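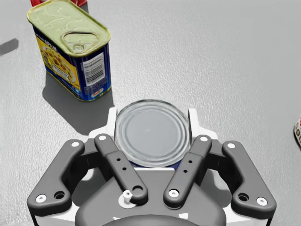
Oficina Partilhada Storkach – Grupo de Automação

Guia de montagem da garra Orberg, versão de bancada
Secção 4: Ensaio em simulação antes de ligar o motor

O folheto da Orberg promete uma garra «pronta a usar». Não contem com isso. O modelo de simulação ajuda a apanhar erros grosseiros de geometria, mas o atrito que traz de origem é generoso demais e uma lata que fica presa no ecrã pode muito bem escorregar na bancada.

4.1 Abertura sem carga

1. Carregue o modelo da garra no simulador Mident, sem objetos entre os dedos.
2. Mande abrir até ao fim do curso e espere 500 ms antes de ler a posição.
3. Compare os dois lados. As barras interiores devem formar um V simétrico. Se um dedo ficar mais alto, reveja o ponto zero na secção 3.
4. Repita com o limite de curso reduzido a 800 passos.

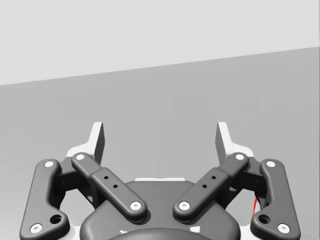

Fig. 4.2 – Garra aberta, nada entre os dedos.

Nota: o simulador não conhece a folga dos pinos. Na nossa montagem, os pinos Dekker ganharam folga ao fim de cerca de 2000 ciclos, e o modelo continuou impecável.

4.2 Fecho sobre uma lata redonda

5. Coloque a lata redonda entre os dedos e afaste as outras o suficiente para a garra não lhes tocar ao abrir.
6. Feche devagar, com o limite de força em 17 N. O valor predefinido é mais alto e não encontrámos justificação para ele.
7. Pare ao primeiro contacto dos dois lados. Verifique se a lata está centrada em relação à palma.
8. Só depois experimente a lata retangular. Rode-a para que os dedos apanhem as faces compridas.

CUIDADO: não copie os limites da simulação para o controlador real. Comece por metade da força e mantenha as mãos fora da zona das barras, que entalam dedos com facilidade.

Atenção: a mensagem «Grasp OK» indica apenas contacto. Não diz se a lata aguenta ser levantada. Confirme no ensaio físico, secção 5.

Revisto em junho de 2023.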